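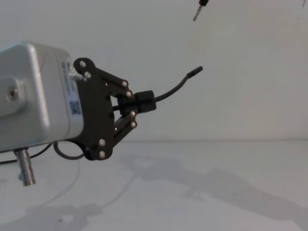

Two-finger gripper, black, on the silver-gray housing

Subject: Re: [slipware] Girnia jugs – the lid question again

Arsen and all,

Quick one before I have to run, sorry for the state of it.

On 10 March 2018, Arsen Horobets wrote:

> Dear list,
>
> Has anyone handled the small lidded jugs from the Girnia pottery, the ones with the honey glaze and the combed band under the neck? Mine came out of the Vávra sale in November as lot 234. The catalog called it "complete with original cover" and I paid on that basis. Now that I have it at home I am less happy. The cover sits well enough but the glaze on it is greener than on the body, and the knob is a flat button where every one I can find in print has a little twisted loop.
>
> The foot is unglazed, wiped, with a scratched mark that could be a G or a 6. One strap handle, pulled, with a thumb print at the lower end. A short firing crack inside the foot ring, old and stable.
>
> Is a green lid on a honey jug a known thing, or have I bought a marriage? I would rather hear it now than after I write to them.
>
> Also does anyone own the Jendeo pamphlet? The library copy has been missing for as long as I have been asking.
>
> Arsen

OK so. Lid first.

Flat button knobs do turn up. I have one, bought in a box of kitchen odds for 75 dollars, and the lid fits that jug like it was cut for it, same grit in the clay, same brown specks. So the knob on its own doesn't bother me. The twisted loop is the one that gets photographed becuase it's prettier.

The green bothers me a bit more. Honey going green happens with these, it's an iron glaze and the kiln was not an even place. I've seen a jug honey down one side and olive on the other. But a lid fired in place on its own jug should pick up more or less what the shoulder picked up. If the shoulder is clean honey all the way around and the lid is green all over, they were fired apart. Doesn't make it a marriage! Some potters fired lids in a separate stack. Whether Girnia did, no idea. Would love to know. Anybody?

What I'd do:

- Turn the lid over. Is the flange glazed or bare? On mine it's bare, with a clean line where the glaze was wiped back.
- Look at the gallery on the jug, the ledge the lid sits on. Wear on the ledge should match wear on the flange. Fresh ledge and worn flange = trouble.
- Compare the bare clay in daylight. Not under a lamp, lamps make everything orange.
- Rotate the lid slowly. Hand thrown rims are never quite round and a lid that has lived with its jug usually has one spot where it drops in best. Not proof. I just like it as a test.

The mark. I think G. A 6 would be odd, I don't know of any numbered ones, but then I haven't seen that many and the ones I have seen were mostly behind glass with the foot down, thank you museums. Could you send a rubbing? Soft pencil, thin paper. A rubbing shows the order of the strokes better than a photo does, and the G's I know start at the top and finish with a little kick inward.

The firing crack I would leave totally alone. Don't let anyone fill it.

As for the sale – "original cover" is a strong thing for a catalog to say. Vávra have been fair with me both times I complained (2 complaints, one refund, one long letter about why I was wrong, and I was). Write politely, send the pictures of the flange, ask what they based it on. Check the terms for the time limit before you do anything else, it's been a while since November.

Jendeo pamphlet – yes! I have it. It's thin and the plates are terrible but there is a page on lids. From memory he says the pottery turned out 1,000 jugs in a good year and he gives no source whatever for that, so treat it with care. He does draw three knobs and I'm fairly sure one is flat. Will scan the page tonight if the scanner is speaking to me, tomorow if not. Please nobody ask for the whole thing, I'd have to break the spine.

Does yours have the combing in one pass or two? Mine overlaps by the handle.

More later, got to go

M.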